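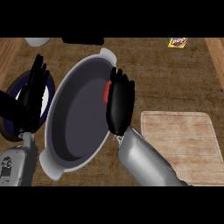
Last changed: September 6, 2023

**Figure 2.** Simulated tabletop with a white oval baking dish and two robot arms.

### 3.2 Site and survey method

The Tapia is a short tidal creek that enters the estuary below Tevcombe. Its lower banks were diked for pasture and later left to flood again, so the marsh there is a patchwork of old drainage cuts, cordgrass and bare mud. We worked on the east bank only. The west bank is grazed, and the owner did not want stakes left in the ground.

Eelgrass and marsh plants were surveyed in June at low water. Transects ran from the dike toe to the channel edge, spaced 50 m apart, starting at the Gurnley footbridge. At each stop a square quadrat was laid down and percent cover was estimated by eye by two observers working separately. Where their estimates did not agree, the mean was used. Bellis and Dudás did all of the cover estimates, which keeps observer error the same across the site but does not remove it.

Salinity was read in standing water beside the quadrat when there was any. Readings after rain were dropped.

The area surveyed is 3000 square meters, a small part of the restored marsh. We did not sample the Eken side channel, where the mud was too soft to cross on foot. Eelgrass is known to grow there, and its absence from the data should be kept in mind when reading the cover totals in Section 4. Plant names follow the county checklist, and seedlings that could not be named were recorded as bare ground.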